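Workstation housekeeping check, Trarcombe office, second floor
Area: shared desks, row 8
Checked by: Lucero Sánchez
Copy to: Tarek Tawfik
Month: April

1. Desktop storage stable and drawers closed
Result: Action needed
Comment: Small three-tier drawer unit, white tabletop by the brown partition. Middle drawer was pulled partway out. Drawers to be pushed in when not in use. 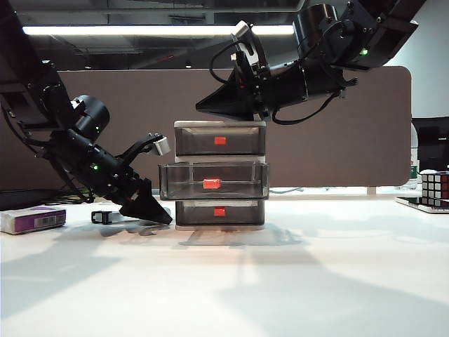
Item 1. Drawer unit with middle drawer partly open.

2. Load in drawers
Result: OK
Comment: Limit for desktop units under the Cendcombe site rules is 500 g per drawer. Lahcen Soliman confirmed nothing heavy is stored in this row. No liquids, no blades.

3. Cables
Result: Action needed
Comment: Black cables are looped in a tangle on the desktop toward the back. There is a grommet opening in the desk near the back edge. Route them through it and tie up the slack.

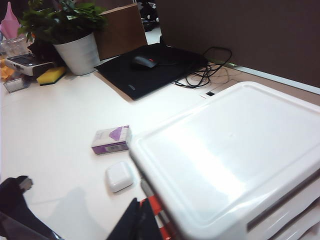

Ties are in the supply cabinet, bag of 100. Please don't use tape, it leaves residue on the desktop and we had to clean that off after the last check. Ashraf Ouali to do this one before the next walk-through.

4. Plants
Result: OK
Comment: Potted plant allowed. Water it at the sink and let it drain before it goes back.

5. Partition
Result: OK
Comment: Upright, corners rounded. Keep the gap underneath free of paper.

6. Loose items and packaging
Result: Comment only
Comment: White and purple box with a barcode is lying on the desk. Recycle it or put it away if no longer needed. 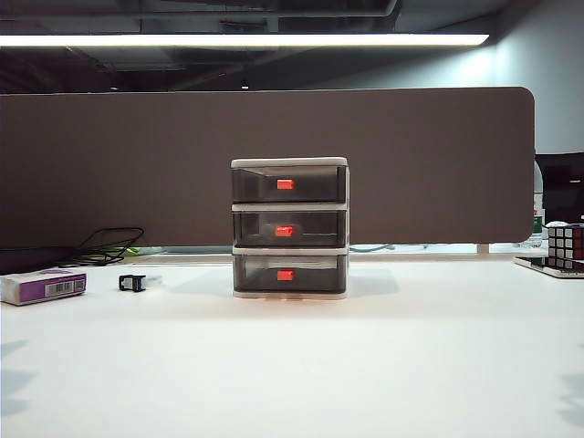
Small personal items can stay if they are clear of the working area. Puzzle cubes and the like count as personal items.

7. Asset labels
Result: Not checked
Comment: List from Ashraf Chraibi stops at 128. Carry over to next check.

Open actions: 1, 3, 7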